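23/11/2019, Riratdale workshop, sorting table

Today I continued with the clothing for the Bino wash trial. The second bag from Morin was opened after lunch and I put everything in heaps: shirts, socks, towels, and one heap for what I could not decide. The bag weighed 4 kg, which is less than on the delivery paper, so I have written to Plirketti to ask if a part is still to come.

The socks take the most time. The black ones look all the same from far away, and in February we mixed up two pairs and had to repeat a full wash. For this reason I now compare the label and the cuff before I fold anything. A black sock with an orange cuff should go only with another of the same kind, also when the size seems right with a plain one.
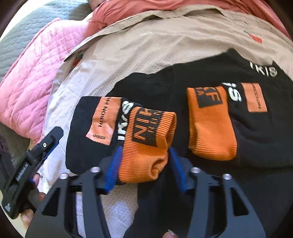 I have also changed the order of the work. Before, I folded the shirts first and kept the socks for the end, when I was already tired. Now a light shirt is spread out and the dark socks go on top of it for pairing. On the grey table I lose the edges of black knit very quickly, on beige I see them well. Please do not use the towels for this, they leave fluff on everything.

Settings for the next wash: 20 degrees, 600 turns, short programme, half the usual powder. Socks inside out. Sewn labels must be checked again after drying, especially at the corners, where the thread came loose in the last trial.

Still open:

- one grey sock without partner, in the small tray by the window
- bag 246 not opened yet, the string is knotted very hard and I did not want to cut it
- the pen for marking fabric is almost empty, the blue one washes out, do not use

Tomorrow I start with bag 246 and then I weigh the shirts separately.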